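Flendside Stock Notes

Short free-text notes written by people who count and put away stock in small storage buildings, with a hand-assigned topic for each note.

What is in it

The set holds 1,291 notes. They were typed by staff at two sites, Flendside and Stirklow, at the end of a shift or in the middle of one. Most are one or two sentences long. The longest is a complaint about pallet labels that goes on for a full page, and we kept it whole.

Each row has five fields:

note_id: a running number, no gaps
site: flendside or stirklow
shift: early, late or unknown
text: the note as typed, after name removal
topic: one of 8 labels, listed further down

The files are plain CSV, UTF-8, with a header row. Quotation marks inside a note are doubled. Line breaks inside a note were replaced with a single space, so one row is always one line.

How the notes were collected

Both sites used the Altov stock sheet, a shared spreadsheet with a wide comment column. People wrote whatever they liked in that column. Edem Tetteh exported the sheets in April and removed empty comments, test entries and exact repeats. The export began with roughly 3,000 rows. Most of what was dropped was the word "ok" or a single dash.

Names of people, phone numbers and truck plates were replaced with [NAME], [PHONE] and [PLATE]. Product names were left alone. If a note made no sense once the names were gone, it was taken out.

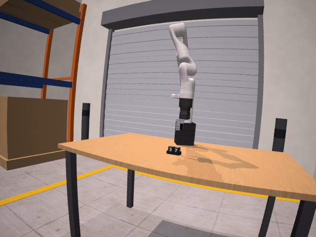 Rendered warehouse with table, shelving and roller shutter.

Topics

count: the number on the shelf and the number on the sheet disagree
location: an item is in the wrong bay, or has no bay
damage: crushed, torn, leaking or wet goods
label: missing, unreadable or wrong label
delivery: late, early, short or refused deliveries
building: doors, lights, floor, heating
handover: messages meant for the next shift
other: anything else

A note gets one topic only. If two fit, the annotator picked the one mentioned first. This makes "handover" smaller than it should be, as many handover messages open with a count problem.

Labeling

Kwadwo Akpalu labeled the full set. Edem labeled a random 30 notes from each site without seeing Kwadwo's choices, and the two of them talked through the ones that differed. The written rules changed after that talk and the "building" and "damage" rows were checked again. Leaks from the roof now count as building unless goods are named.

Known problems

Spelling was not corrected. "Pallet" appears in at least four spellings.

Stirklow changed its bay numbers partway through, so the same bay can have two names. There is no table that maps old to new.

The shift field is unknown for every Stirklow note written on a Tuesday. The column was hidden in that day's sheet.

Some abbreviations are local. "QY" means the Quaye annex, a side building at Flendside. "RTD" is used for both "returned" and "ready to dispatch", and we could not always tell which was meant.

Use

Fine for practice with short-text sorting, spelling repair and search. Please don't use it to compare the two sites or the people who worked there. Flendside staff were asked to write more notes, and they did.

Changes

1.1: rechecked building and damage, fixed doubled quotes
1.0: first version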